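Stripping and re-oiling a solid wood table top

Applies to solid tops with an oil or wax finish. It does not apply to veneered tops, where the face layer may be too thin to sand safely, or to tops finished in polyurethane, which need a chemical stripper.

Identifying the existing finish

Put a few drops of methylated spirits on the underside of the top and wait two minutes. If the surface turns tacky, the finish is shellac. If nothing happens, repeat with white spirit on a fresh spot and rub with a white cloth. Wax will come off as a yellow or brown smear. Oil leaves the cloth almost clean.

A top that has been both oiled and waxed is common in second-hand furniture. Treat it as waxed.

Removing wax

Work white spirit into the surface with a grade 0 pad, following the grain. Wipe off with cotton rag before the spirit dries and change the rag often. Old wax collects in the open grain of oak and ash, and a brass brush will lift it from there. Do not use a steel brush on oak. Broken bristles react with the tannin and leave black specks.

Leave the top overnight with a window open.

Sanding

Start at 120 grit and go through 150 to 180. Stop at 180 for oil, as a finer surface takes up less of it. Vacuum between grits. Keep a random orbital sander flat and moving, and do not tip it to reach a mark.

Worn patches near corners are usually shallow. Sand the full width of the board that carries the patch, then blend into the boards on either side. Sanding the patch alone leaves a dip that shows in low light.

On dark tops, check whether the colour is in the wood or in a stain. A stained top will go pale at the first pass, and the whole surface then has to be taken back to an even tone. The one we use at Gerkstead has a dark brown finish with a strong grain and a small light patch at one corner.

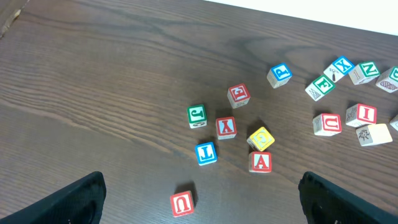 Applying the oil

Stir the tin; do not shake it. The method below was written for Ondach hard oil, but most hardwax oils behave in much the same way. Follow the tin where it differs.

1. Pour a small amount on the surface and spread it with a white nylon pad, along the grain.
2. Leave for 15 minutes.
3. Wipe off everything that has not soaked in. The surface should look damp, with no wet areas.
4. Leave for 12 hours at normal room temperature.
5. Apply a second coat in the same way, using half as much.

Three coats are enough for a dining table. Coat the underside at least once, or the top may cup.

Lay used rags out flat outdoors until they are stiff. Oily rags left in a heap can catch fire without any flame near them.

Curing

Light use is possible after 2 days. Keep water and hot dishes off the top for a fortnight.

Method checked by Aparecida Xavier. Last revised in October.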